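Papers > Human-robot teaching > Workshop track > Section 4

Abstract Contents Figures References Cite

14 comments Shared 70 times

4. Collecting the demonstrations: hands first, then handsets

4.1 Why we went back to people's own hands

I should admit up front that this section wasn't in our plan. When Margit Deák and I wrote the proposal, the whole dataset was going to come from remote control. One operator, two handsets, one two-armed robot (we call it Bilyk, after the bench it was built on), and a tidy list of packing jobs to get through. We'd done it that way for the folding work and it had gone well enough, so why change?

Then we tried to load a tape dispenser. If you've ever threaded one of those pistol-grip things you'll know the feeling. The roll has to go over the hub, the loose end has to come round the right way with the sticky side facing the right direction, and all the while your other hand is holding the tool at an angle that makes the whole business possible. A person does it while talking about lunch. Through the handsets, Jawad Afridi, who is easily our best operator, needed most of a morning to get eight clean demonstrations, and he was in a foul mood by the end of it.

What bothered me more than the time was how strange those eight looked when we played them back. Jawad wasn't loading the dispenser the way he'd load it himself. He'd found a way of doing it that suited the robot's wrists: set the tool down, let go, pick the roll up with both arms, lower it on. It worked! But it was a remote-control habit, and a policy trained on it would have learned the habit too. We wanted to know what the ordinary version looked like before we taught anybody (or anything) a workaround.

So we split the collection in two. The first pass is people doing the job with their bare hands while wearing a head camera. The second pass is remote control of the robot, done by operators who have watched the first pass. The rest of this section covers how each of those went, what we changed along the way, and a few things I'd do differently.

4.2 The hands-on pass

We recorded the hands-on demonstrations in working stockrooms, and I'm very glad we did, even though it made the labelling harder. Our lab bench is grey, flat and lit from every side. Stockrooms are full of cartons in piles, patterned cloth, shiny wrapping and light that falls wherever it likes. If the robot is ever going to pack boxes for real, that's where it will be doing it.

The instructions were short. Kazue Uchida wrote the first version at a page and a half and then cut it to four lines after watching people try to remember it. Do the job the way you normally would. Keep your hands where you can see them. If you drop something, pick it up and carry on. Say "done" when you're done. We didn't tell people which hand should hold the dispenser, or whether to sit, kneel or stand. A couple of people asked and we told them to suit themselves.

The packers gave us 308 usable clips of dispenser handling, which is what we call any stretch where both hands are on the tool or the roll. I'd expected a lot of variety in those and found less than I thought. The most common arrangement by a long way is the one in Figure 3, with one hand steadying the handle from underneath while the other works the roll at its edge. The two hands have quite different jobs. One is a clamp that can tilt, and the other does the fine work, mostly with the fingertips.
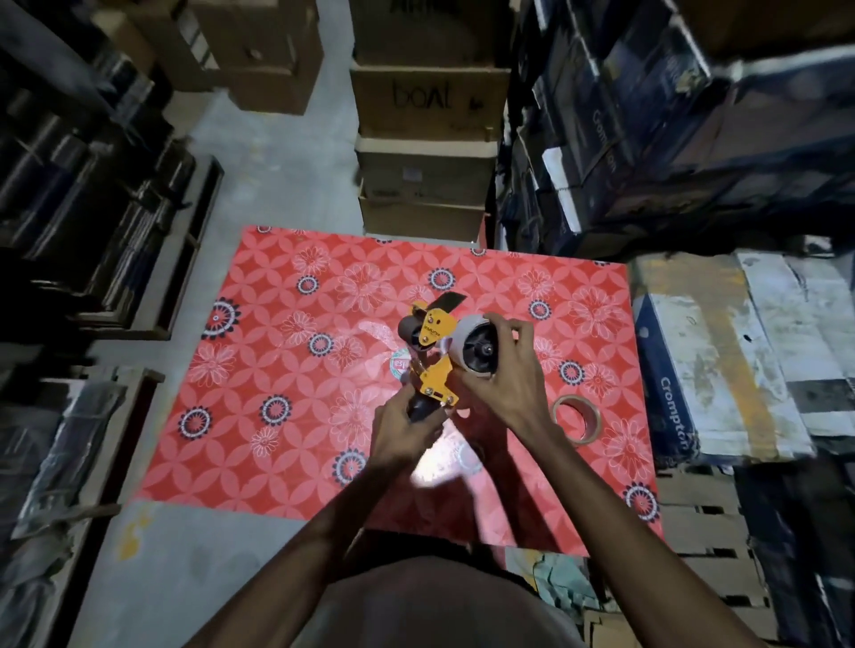
Figure 3. Hands-on demonstration of dispenser handling, seen from the head camera. Left hand on the handle, right hand on the mounted roll; a second, partly used roll lies on the sheet to the right.

Can the robot learn straight from clips like these, without any remote control at all?

We tried it, and on its own it wasn't enough. The clips tell the policy where hands go and in what order, which is a big help with planning the job, but they carry nothing about how hard to press or what the robot's own joints should be doing. In our tests the policy trained on hands-on clips alone would bring the roll to the hub and then hover there, nudging at it. Adding even a small number of remote-control demonstrations got it past that point.

Junpei Hayashi did the hand tracking for this pass and would like me to mention that the right hand was the easy one. When the fingers are curled over a roll with a bright edge, the tracker does fine, because you can see the knuckles from above. The hand on the handle was the nuisance. Fingers wrap around the grip and the side plates and vanish from view, and the tracker would happily guess at a thumb that it couldn't see. We ended up marking the gripping hand as a single "hold" pose with a direction and leaving the fingers alone. For our robot that's plenty, as it hasn't got fingers to copy them with.

Patterned backgrounds turned out to be a mixed bag. I'd assumed a busy floral sheet would ruin the tracking, and on skin it made hardly any difference. Where it did hurt was on loose tape. A thin see-through strip against pink and white print is hard enough for me to spot, never mind a model, and we had to throw out the automatic labels for the free end of the tape and do them by hand. Glare did the same sort of damage. I spent two evenings in July on those labels and I don't recommend it.

4.3 The remote-control pass

For the second pass we set Bilyk up in the Flarkdale lab with the same kind of dispenser, the same kinds of tape and a patterned cloth under the work. The operator sits about arm's length behind the robot with a handset in each hand and a screen showing the view from the robot's head. We tried letting operators look over the top of the screen at the real thing and had to stop. They got quicker, sure, but they were using depth that the robot's camera didn't have, and the policy couldn't make sense of the corrections.

Before each session the operator watched ten minutes of hands-on clips. No coaching, just watching. I was doubtful about this (it was Margit's idea, and I said so at the time), but the change in how people drove the robot was plain to see. Jawad stopped setting the dispenser down. He held it in the left gripper, tipped it toward the camera, and brought the roll across with the right, very much as the packers did. He grumbled that it was harder. For the first dozen tries it probably was. After that he was faster than he'd been with his old method, and he stopped complaining, at least to me.

We collected 801 remote-control demonstrations in total, spread over four parts of the job: picking up the dispenser, seating the roll, threading the free end, and running tape along a carton seam. Seating the roll took the biggest share. It's also where most of the failed tries happened, and we kept the failures, labelled as such, as long as the operator recovered without anybody stepping in. A recovery is worth having. The trained policy also misses the hub quite a bit, and it needs to have seen what you do next.

Threading was a different story. None of our operators could do it reliably with parallel grippers, and after a week of trying I called it off. For the results in the next section the free end is already threaded when the robot picks up the tool. I know that's a big chunk of the human job to leave out — a reviewer told us so in fairly firm terms — and I agree. We'd need softer fingertips or some kind of touch sensing, and we had neither.

4.4 Lining the two passes up

The two sets don't match in time, in viewpoint or in the shape of the thing doing the work, so we had to pick something they do share. We settled on contact events. Tool gripped, roll touched, roll on hub, roll let go. Kazue marked these by hand on every hands-on clip, and on the robot side we took them from the gripper signals and checked a sample by eye.

With those marks in place the two passes can be stretched to line up between events, and the policy gets the ordering and rough hand paths from the people and the actual motion from the robot. We did test a fancier alignment that matched the video frames directly. It liked matching shelves to shelves and cared very little about hands, so we dropped it.

One small tip for anyone repeating this. Mark "roll touched" separately from "roll held". Packers often rest a hand on top of the roll for a moment and turn it a little before they commit to anything, and if you lump that in with gripping, your robot will grab too soon and pull the roll sideways. We had that exact bug for weeks. Rin Nomura found it on a visit from the Werkow group, in her first hour, by asking why the robot seemed so impatient.

The event labels and the four-line instruction sheet are in the supplement, along with the settings for the handsets. This version of the section was last changed on 5/16/18, after we fixed the labels for the left-handed packers.

< Section 3 Section 5 > Back to contents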